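About Unent

Unent plans and prices robot work cells for firms that handle soft goods. Most of our customers are garment resellers, linen services and uniform rental shops that want to know what a cell will cost before they ask anyone for a quote. We do not build robots and we take no commission from those who do. Our income comes from planning fees, billed by the job.

What we do

A customer sends us a list of items, a floor plan and a target rate. We return an equipment plan with three parts: the purchase list, the yearly running budget and the schedule for delivery and setup. The purchase list covers arms, grippers, cameras, rails, mounting plates, cable sets, power supplies and spares. Quotes are valid for the period the supplier states, and the plan shows that date beside each line.

Spares get their own section. Finger pads, fasteners and cables are cheap parts with long lead times, and a cell can stand idle for want of any of them. Our standard plan carries 2 full sets of finger pads per gripper at startup. Customers may lower this figure in writing.

Wrist cameras are listed apart from fixed cameras. They need different mounts, longer cable runs and a separate line for replacement. A first budget often leaves out the brackets - we price them with the camera.

Test work

Before a plan is issued, the customer's items are tried on a bench cell with two arms on a shared rail. T-shirts are the usual first item. The results set the gripper type and the number of cameras in the plan. Where a fabric cannot be handled at the target rate, the plan says so and gives the rate that was reached.

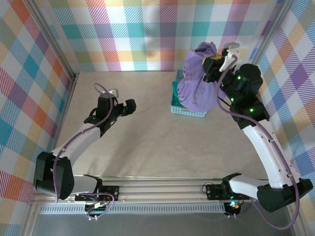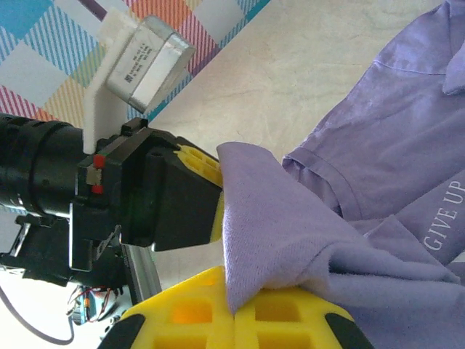
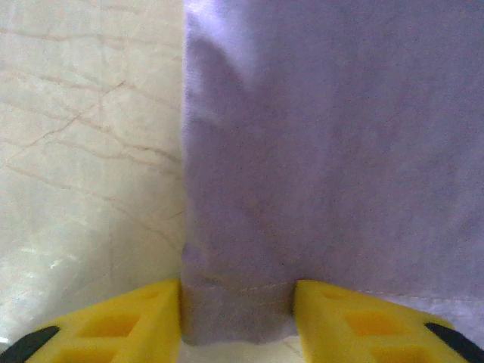 Bench work with lavender fabric. First picture: fixed camera. Second and third: close views of the yellow finger pads.

Planning tools

Posalano is our parts and price database. It holds 3,000 line items, each with supplier, lead time, last price paid and expected service life. Prices are reviewed every August.

Lencho is the budget sheet supplied with each plan. It splits purchase cost from running cost and lets the customer change shift hours, energy price and spare stock. It opens in any common spreadsheet program and has no locked cells.

Fovari is the bench test record. It stores the item tested, the gripper fitted, the number of attempts and the result of each. Customers receive the full record for their own items and nothing from anyone else's.

Terms

Planning jobs are quoted at a fixed fee after a first call. A bench test is included for one item type. Further item types are billed separately. Test items are returned with the plan unless the customer asks us to discard them. We have completed 363 plans, nearly 300 of them for sites buying their first cell.

We do not rent equipment or supply operators. Setup on site is done by the supplier named in the plan, and we can attend acceptance testing at a day rate.

Page last revised 27 Oct 2019.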